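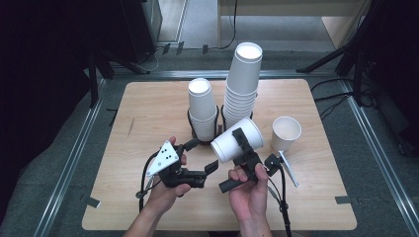 Budget notes, second half of the year

2024-09-11

I said in July that I would write up what the handheld gripper setup cost to run before buying anything else for it. The totals are below, with what I plan to order and what I have taken off the list.

The grippers themselves were the easy part of the budget. They come as a pair, left and right, and I priced them as a pair. What I priced badly was everything that goes with them. Cables were one line in my first sheet, with a single quantity and a single length. They are now four lines: gripper leads, extensions, power, and spares. Spares should have been there from the start. A lead on a handheld tool bends every time the wrist turns, so I now treat leads as consumables and order them on the same schedule as tape.

The tasks we run are small tabletop jobs. Paper cups are the current one: stacks in wire holders, single cups out on the table, pick up, turn, put down. Cups are a good budget item. I order them in cartons of 200 and one carton is enough to plan around. A cup with a dented rim nests differently from a new one, so dented cups come out of the set and get used for coffee. The wire holders have needed no replacement and I have zeroed that line.

Spending to date, not counting the grippers:

Cables and connectors: $200
Cups, tape, printed marker plates: $39
Replacement finger pads: $18

The cable figure surprised me. I had guessed it would come in under the cups and tape.

On to the arm. The plan has always been to put one bench arm next to the handheld pair and see how much of the cup work carries over. I have two quotes. Limisetti sells the arm, controller and mount as one package, with a year of parts. Tseng quotes the arm alone at a lower price, and the mount and cabling are extra. Once I added those two lines back in, the gap was small enough that lead time matters more than price. Limisetti is quicker. Tseng has the better reach chart, but our table is not deep and we would not use the extra reach.

I also asked Flaltthorpe about leasing. A lease makes sense if the work is going to stop on a known date. Ours isn't, and the terms leave out damage to the wrist joint, so I dropped it.

Things I left out of the first sheet and would put in any new one:

Floor tape for marking where the table goes. Cheap, but if the table moves between sessions you lose a morning.
A second stand.
Cable covers for the floor. Still not bought. They are on the next order.
Storage for whatever you are not using that week.
Shipping both ways for repairs. Vendors quote one way.

The software line is Della, which we use for logging sessions. It renews in the spring, so it stays out of this half.

The order as it stands: spare leads, cable covers, one carton of cups, and the Limisetti package if the revised quote keeps the mount included. I'm holding the second stand until the arm is in and I can measure what floor is left.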